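Keeping the household money in order when prices move

In July my neighbour Cleiton Vasconcelos lost half of his working hours, and we sat together one evening to see how long his family could live on what they had. He is not a careless man. But he could not tell me what he pays in one month for electricity, and when I came home I saw that I could not tell it either. These tips come from that evening and from the months after.

Write down first, cut later. For 31 days I wrote every payment in a school notebook, also the coffee and the parking. Do not change your habits during this month, otherwise you get a false number.

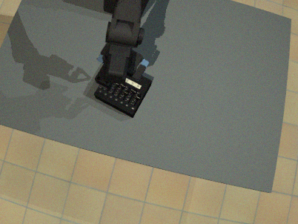
Black arm over a grey mat, tiled floor.

Keep the bills in one place. I use a box file with a divider for each supplier, and the newest paper always goes in front. If your bills come by e-mail, print only the yearly one and make a folder for the others.

Put the food money apart. At the start of the week I take 70 in cash and it goes in an envelope in the kitchen drawer. When the envelope is thin on the fourth day, we eat lentils, eggs and what is in the freezer. My wife did not like this system in the beginning, now she is stricter than me.

Look at the price per kilo. The big packet is very often cheaper, but not always, and in our shop the label with the kilo price is printed so small that I bring my glasses. Rice, flour and washing powder I buy big. Oil I buy small, we use it slowly and it goes bad.

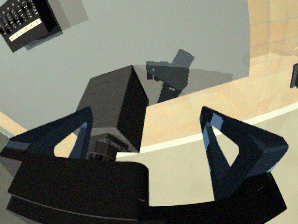
The two dark fingers of the gripper, open.

Make a small reserve before you pay extra on a loan. This is an opinion and Gervásio Tavares, my brother-in-law, has the opposite one. He says that the interest eats you while the reserve sleeps. He is right on paper. But when our washing machine stopped, I had the money for the repair and did not need to borrow again, this time at a worse rate. Start with 20 a month if you cannot do more, and send it away on the same day as the wages arrive.

Check the small subscriptions twice a year. I found five of them on my bank paper, and two I did not recognise at all – one was a magazine for a printer we gave away long ago. To cancel took me one phone call and one letter. Write the date of the call in the notebook.
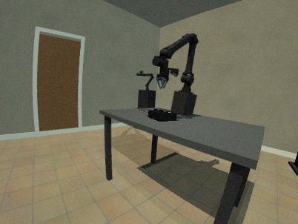
With the heating I have less to teach. We close the door of the back room and turn the radiator there to the lowest position, and we put a rolled blanket at the bottom of the front door. Read the meter on the same day each month and write the number beside the bill. If the two do not agree, telephone the supplier before you pay and not after.

The notebook lives next to the bread bin, with a pencil on a string. A pen dries out or somebody takes it.

Last changed March 28, 2019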